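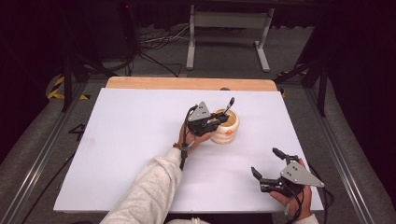 Wissen > Technik > Roboter > Wie lernen Roboter greifen?

Wie ein Roboter das Zugreifen von Menschen lernt

Hast du heute schon einen Becher in die Hand genommen? Bestimmt, und wahrscheinlich hast du dabei an etwas ganz anderes gedacht, an die Schule vielleicht oder an das Marmeladenbrot. Deine Hand wusste von allein, wie weit sie aufgehen muss und wie fest sie drücken darf. Als Baby konntest du das noch nicht. Da ist dir so mancher Becher umgekippt, und jemand musste die Pfütze aufwischen. Du hast es eben wieder und wieder probiert, bis es geklappt hat.

Ein Roboter fängt auch so an wie ein Baby – er kann erst einmal gar nichts. Früher haben Menschen ihm jede Bewegung einzeln aufgeschrieben: Arm nach vorne, Finger auf, Finger zu, Arm nach oben. Das geht prima, solange alles immer am selben Platz steht, so wie in einer Fabrik. Schiebst du den Becher aber nur eine Handbreit zur Seite, greift so ein Roboter ins Leere und merkt es nicht einmal.

Im Forschungslabor Plommont macht man es deshalb anders. Dort leitet Réka Kerekes eine Gruppe, die den Robotern das Greifen vormacht. Und jetzt kommt der Teil, der mir am allerbesten gefällt: Beim Vormachen ist gar kein Roboterarm nötig! Die Menschen nehmen die Greifer, also die Roboterhände, einfach selbst in die Hand, einen links und einen rechts. Jeder Greifer hat zwei Finger. Damit fassen sie Dinge an, halten sie fest und stellen sie wieder hin. Ein bisschen ist es so, als würdest du mit zwei Grillzangen den Tisch decken. (Probier das ruhig einmal aus, aber bitte mit Plastikbechern und nicht mit Omas gutem Geschirr.)

Warum nehmen die Forscherinnen und Forscher nicht einfach ihre eigenen Hände? Na, deine Hand hat fünf Finger, und jeder kann sich an mehreren Stellen biegen. Das kann der Greifer nicht. Wenn du einen Apfel mit fünf Fingern umfasst, hilft das einem Roboter mit nur zwei Fingern wenig. Er soll ja lernen, wie man es mit seiner Art von Hand macht.

Am Greifer sitzt eine Kamera, die alles mitfilmt. So sieht der Computer später genau das, was auch der Roboter sehen würde, wenn er an der Reihe ist: die beiden Finger, den Tisch und das Ding, um das es geht.

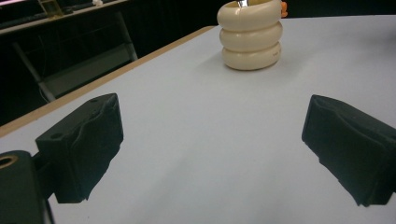 Wie oft muss man einem Roboter etwas vormachen, bis er es kann?
Das hängt von der Aufgabe ab, aber es sind fast immer viel mehr Male als bei einem Kind. Für ihren Versuch mit Gefäßen hat die Gruppe in Plommont 2132 Vorführungen gesammelt.

Alle diese Vorführungen bekommt dann ein Lernprogramm, das im Labor Sekex heißt. Sekex schaut sich die Filme an und sucht nach Mustern. Wo war das Gefäß? Wohin ging die Hand? Wann haben sich die Finger geschlossen? Mit der Zeit kann das Programm immer besser raten, welche Bewegung als nächste kommt. Richtig verstehen, was eine Vase ist oder wozu man sie braucht, tut es dabei nicht.

Und hat es funktioniert? Im Mai durfte der Roboter zeigen, was er gelernt hat. Zuerst hatte Sekex nur 1000 der Vorführungen gesehen, und da gelangen dem Roboter 40 von hundert Versuchen. Danach bekam das Programm alle Vorführungen, und nun waren es 70 von hundert. Das ist ein schöner Sprung, auch wenn du mit deinen Händen natürlich immer noch weit vorne liegst.

Yolanda Gallardo, die in der Gruppe die Versuche auswertet, freut sich übrigens auch über die Fehler. »Wenn alles klappt, weiß ich nur, dass es klappt«, sagt sie. »Wenn der Roboter danebengreift, schaue ich mir den Film noch einmal an und finde fast immer etwas, das wir ihm zu selten gezeigt haben.« Einmal waren das zum Beispiel Gefäße, die ganz nah am Tischrand standen. Also hat die Gruppe genau das noch ein paarmal öfter vorgemacht – und dann wieder von vorne getestet.

Als Nächstes möchte Réka Kerekes herausfinden, ob der Roboter auch mit Dingen zurechtkommt, die er noch nie gesehen hat. Einen Becher mit zwei Henkeln zum Beispiel, oder eine Gießkanne.

Das könnte dich auch interessieren
Warum fällt Robotern das Treppensteigen so schwer?
Vincze, der Roboter, der Socken sortiert
Zu Besuch in der Schraubenfabrik Korberg
Wie sieht eine Kamera?
Basteln: Eine Greifhand aus Pappe und Strohhalmen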